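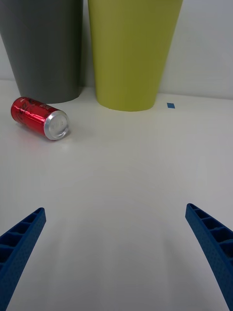

November
From the Flanagan Waste Studies Group, working paper

2. What the color of a bin can be expected to do

The claim that people sort their trash better when the bins are in clearly different colors is repeated in almost every guide written for building managers. It is less often tested. In this section we go through the evidence that is usually given for it, explain why we find most of it weak, and set out what we think can fairly be said before turning to our own results in Section 3.

2.1 Where the claim comes from

Most of the guides we read lead back to the same pair of sources. One is the Harneck trial, in which an office building replaced its single desk-side baskets with shared stations of paired bins. The other is the Pravus program, which did much the same in an apartment complex and added a leaflet. Both reported cleaner recycling after the change. Both have since been quoted as if they had shown an effect of color.

Neither did. At Harneck the desk baskets were taken away in the same week that the colored stations were put in. Anyone who wanted to throw away a coffee cup now had to stand up and walk to it, and a person who has gone to that trouble may look twice at what is in their hand. The report gives no results for a floor with shared stations in matching colors, so there is no telling how much of the gain belongs to the walk. The authors do say in a footnote that distance "may have played a part." Later writers have dropped the footnote.

Pravus is harder to read. The leaflet went out to every door before the bins arrived, and it explained which items the local plant would accept. The recycling bins were also a good deal larger than the old ones. Color, size, and information changed together. When we asked for the weekly weights, so that we could at least see whether the improvement began with the leaflet or with the bins, we were sent a summary chart with no scale on its side. We have left Pravus out of our comparisons for that reason.

2.2 What is being measured

A second problem is that "better sorting" means different things from one study to the next. Some count the share of recycling loads turned away at the plant. Some weigh the wrong items in a sample of bags. Some ask residents whether they feel they are sorting well, and the answers to that question tell us mainly how residents would like to be seen.

Load rejection sounds solid, and it is popular because plants keep the records anyway. But a plant rejects a load when somebody on the floor decides it is bad enough, and what counts as bad enough depends on the price of the material, the mood of the buyer, and how full the yard is. A drop in rejections can come from cleaner bags or from a plant that has become less picky. In the Harneck trial it was the only measure used.

Weighing is better, though it has its own quirks. A half-full bottle of juice in the paper bin weighs as much as a whole stack of envelopes and will swamp a small sample. A greasy napkin weighs almost nothing and can do more harm. We have seen the same bag scored as nearly clean by weight and badly mixed by count. Studies that report only one of these should say why they chose it, and few do.

There is also the matter of what never gets to the bin. An aluminum can that is left on a windowsill, or taken home, or dropped in the street container on the way to the bus, does not show up in any of these figures. If a new pair of bins leads people who are unsure to put the item somewhere else, the bins will look as if they have worked. We know of no study in this group that tracked missing items, and ours does so only in part.

2.3 Color, contrast, and meaning

It helps to keep apart several ideas that are lumped together under "color." A color can make a bin easier to see. A difference between colors can make it plain that the bins are meant for different things. And a certain color can stand for a certain kind of waste. A person who has learned that code can use it at a glance, but a person who has not learned it is only looking at a brightly colored bin.

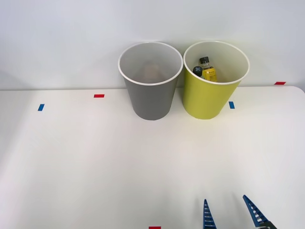

Figure 2. Open-topped bins with a color contrast, one gray and one yellow-green.

A pair such as that in Figure 2 makes the point. The contrast is easy to see. Someone could guess that the brighter one is for recycling, on the grounds that green has come to mean something of the kind. Someone else, from a town where green is for yard clippings, could guess otherwise and be just as reasonable. Gray is no safer. We found it used for general trash in some local guides, for paper in others, and for metal in at least one. The colors by themselves settle nothing until a reader brings a rule to them, and the rule is local.

This matters for how past findings should be carried over. If a color scheme works in a town where the same colors are used at the curb, in schools, and in parks, then the scheme may be working because of years of practice. Moving the colors to a place without that practice moves only the paint. The Prosiretti guidance, which many managers in our area follow, recommends a fixed set of colors for all buildings and cites Harneck in support. It does not ask what the building's tenants have been used to.

Defenders of the guidance have told us that people learn quickly and that a fixed set would pay off in time. That may be so. It is a different claim, about what would happen if everyone agreed on one code and stuck with it, and a short trial in one building cannot support it. We would add that the Prosiretti colors have themselves been revised once already, and that buildings which bought early now have bins that are wrong under the new edition.

2.4 Openings and placement

If color has been given too much credit, the shape of the opening may have been given too little. A wide, open mouth takes anything. It takes a can lying flat, a pizza box folded in half, a bag of mixed trash tied at the neck. A lid with a narrow slot takes paper and makes nearly everything else awkward. It asks nothing of the reader and does not depend on a local code. Several older studies of public bins found lids of this sort to be of some use, although they too tended to change more than one thing at once, and we do not want to swap one overstated claim for another.

Placement is tangled up with all of this. Bins set side by side force a choice in a way that bins at opposite ends of a hall do not. In the second case people use whichever is closer, whatever its color. Harneck placed its bins in pairs, and the guides that cite it mostly mention this in passing, if they mention it at all. A manager who buys the colored bins and then spreads them out along a corridor has followed the headline and missed what could well be the active part.

We also take seriously the dull possibility that any change helps for a while. New bins get noticed. People talk about them, and someone usually sends an email. In a short trial this early attention can look like a lasting habit. Harneck stopped measuring while the stations were still new, and we have not been able to find out whether anyone went back.

2.5 What this means for the present study

Given the above, we set ourselves a narrow question: with size, opening, placement, and printed information held the same, does a difference in color between bins change what ends up in them? We worked with 40 households in Flanagan over eight weeks. Each household had two bins, kept side by side, and the instructions given to both groups were word for word the same. One group had bins in matching colors and the other had bins that differed. We scored bags by weight and by count and report both, including where they disagree.

The limits are easy to list and we would sooner list them ourselves. The sample is small. Eight weeks is too short to rule out the novelty problem described in 2.4, and we can only say that both groups had new bins and so should have shared it. Households knew that their bags would be opened, which is likely to have made all of them more careful than usual and may have hidden a real difference. Households that agree to have their trash inspected are an odd group to begin with. We asked them to note recyclable items thrown away outside the home, and the notes were patchy.

For these reasons a finding of no difference in Section 3 should be read as just that, no difference that we could detect under these conditions. It would not show that color is useless. It would mean that the firm statements made in the Prosiretti guidance and elsewhere are resting on very little, and that managers being asked to replace working bins for the sake of their color are entitled to ask what the money is buying.

Contact: Flanagan Waste Studies Group | Copyright the authors. All rights reserved. | Back to top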